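Three weeks with the Tiltus and I'm ready to throw it in the canal

Quick one before work. Well. I said quick. It's got long, sorry.

So the old running watch died over Christmas. Battery wouldn't hold past lunch, strap had already split twice and been glued twice, and I decided it was time. I wanted something that tells the time, counts my steps, does a run with GPS and buzzes when somebody rings. Not a long list. Ended up with the Tiltus, the mid one, the one everyone on the Zivthorpe forum was going on about in the autumn. It was reduced, too, which always makes me stupid.

The hardware is fine. I want to say that first so I don't get the usual emails. Light, sits flat, doesn't catch on my coat sleeve. Screen is bright enough outside. Battery does five days if I leave the always-on thing off, three if I don't. No complaints there.

It's the software. Oh, the software.

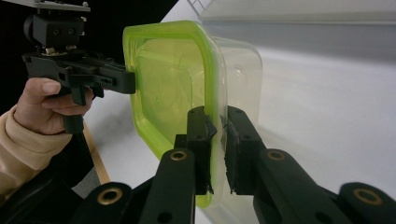 Page last changed: 20 Jan 2025

Start with the setup. You need the app, the app needs an account, the account needs a code sent by email, and the code runs out so fast that by the time my email had come through it had already gone stale. Three goes. Then it wanted my height, weight, date of birth, which hand I write with, what my "wellness goal" is. There's no skip. I picked "sleep" at random and it has nagged me about bed ever since. Half nine at night, buzz, time to wind down! I'm doing the washing up, thanks.

Then it did an update, which was 669 MB. For a watch. Over Bluetooth. It sat on the arm of the sofa for the whole evening with a little grey circle going round and if the phone wandered off to the kitchen it started again from nothing. I know this becuase I went to the kitchen.

Right, the home screen. You get a clock face. Swipe up, that's notifications. Swipe down, settings. Swipe left, a row of cards. Swipe right, a different row of cards, and some of them are the same cards. Why? Weather is in both. Heart rate is in both, but one shows you the number and the other shows a graph with no numbers on it at all. Long press changes the face, and since a long press is also what happens when my sleeve leans on it, I've had eleven different faces and chose none of them. One had a cartoon fox. I couldn't get rid of the fox for two days.

The button. It has one button. Press once, home. Press twice, last app. Press three times, it starts shouting that it'll ring your emergency contact and you've got a countdown to cancel it. The gap between two presses and three presses is nothing. Cold hands, gloves on, bus stop, and there I am stabbing at the screen to stop it calling my sister.

And the cancel target is tiny! Grey on darker grey. The bit that says SEND NOW is huge and orange. I get why, sort of, if you're lying in a ditch you want the big one. But put the cancel somewhere I can hit it.

Notifications, which are the main reason I wanted one at all. On the old watch you got the name, first line, done. On this you get an icon, then an animation of the icon, then the name of the app, and then you tap, and then you get the message, except it's cut short with "open on phone". So I get the phone out. Which is what I did before I had a watch. And clearing them, you swipe left, but swipe a bit too far and you're in the cards. There's a Clear All at the bottom but it's at the bottom, so with 35 emails waiting you scroll and scroll and scroll with one finger on a screen the size of a biscuit.

Tried turning email off. There's a switch for it in the app. There's another switch for it on the watch. They don't agree with each other and I still haven't worked out who wins.

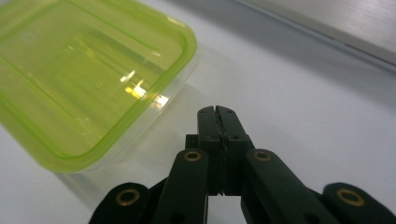
Green lid, clear box.

Steps now. Default goal is 500 an hour, for every waking hour, and if you don't hit it you get a sad ring. Not a day goal, an hour goal. I sit at a desk. I've had so many sad rings. You can change it, I found out in week two, but the setting isn't under Steps, and it isn't under Goals. It's under Profile, then Motivation, then Advanced. Advanced! To change a number.

It also counts steps when I'm stirring a pan. Made a risotto the other night and got a firework. Meanwhile pushing a trolley round the supermarket for the best part of an hour gave me next to nothing, as my arms weren't swinging. I know they all do this. The old one did it as well. Still annoying.

The running bit is better, I'll be fair. GPS locks on faster than the old one ever did, I'm barely out of the gate. Pace looks believable. Map afterwards has me on the path and out of the river, mostly. But to start a run you go cards, Activity, Run, Outdoor, then a page asking if I want music, then a page asking if I want a coach, then Go. Every single time. It doesn't remember that I said no to the coach yesterday, and the day before. And to stop, you hold the button, which if you're tired and a bit wobbly turns into presses, and see above re my sister.

Oh and the screen goes to sleep in the middle of a run. There's a raise-to-wake but it wants a proper big sweep of the arm, like you're hailing a taxi. Lost count of how many times I've done it. I look mad.

Asked on the forum. Got the answers you'd expect. "Works fine for me." "Have you tried resetting it." "You should have got the Hegyi." Yes well. The Hegyi was my second choice and I passed on it for the silliest reason, the strap only came in a sort of mustard. Had a play with one in a shop last weekend and it's boring, properly boring, a list of things in plain text and two buttons that each do one job. I loved it. Up, down, select, back. My nan could use it. Costs more and the screen is dim and it looks like something you'd get free with a tank of petrol, but I found the timer in two seconds without asking.

That's the thing I can't get past. Timer. I use a timer more than anything else on a watch, tea, pasta, washing. On the Tiltus the timer is inside Clock, which is inside Tools, which is on the third screen of apps, and the apps are arranged in a honeycomb with no names. All little round blobs. Two of the blobs are blue with a white ring in, one's Timer and one's Breathe. I've burnt pasta doing breathing excercises. Well, boiled it to glue.

Somebody did point me at Flesov, which is a replacement app made by one bloke or possibly two blokes, not clear. It talks to the watch instead of the official one. You lose the sleep stuff and the payment stuff. You gain a plain list of apps, in an order you pick, with words. I put it on at the weekend and it's much better, night and day, but it's also a bit hairy to install, and you have to have the phone unlocked the first time or it hangs, and the instructions are one long page of text with the important step halfway down. If you do try it, read to the end first. Then do it. I didn't.
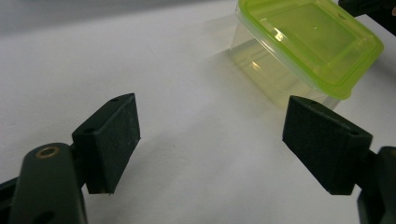

With that on there, timer is top of my list now, one swipe and one tap. Run is second. Everything else I've shoved down the bottom or hidden. The hourly sad ring has gone altogether. The fox is gone. It still asks about the coach though, that's baked into the watch itself, Flesov can't touch it.

Few things I've learned if you're stuck with one of these as well:

Turn off tilt to dismiss. It's on by default and it bins messages when you scratch your nose.

Vibration has three strengths and the strongest one is called Gentle. I don't know either. Translated badly I expect.

You can swap the triple press for a long hold, under Safety in the phone app, but only when the watch is on charge. Took me ages to find that. It's greyed out otherwise with no reason given.

Restart it once a week. Mine gets slower and slower and then the swipes start landing on the wrong thing, and a restart sorts it for a few days.

Don't let it update overnight. It did one while I was asleep and the morning alarm never went off. Late for work, had to leg it, and the watch gave me a badge for that.

The forum thread on all this is up to 940 replies now and I've read more of them than is healthy. There's supposed to be new firmware before the end of January with "a refreshed navigation experience", and I'm dreading it, as last time they refreshed something they added the second row of cards. If it breaks Flesov I'll sell the thing and wear mustard.

Will update when it lands. Got to go, bus.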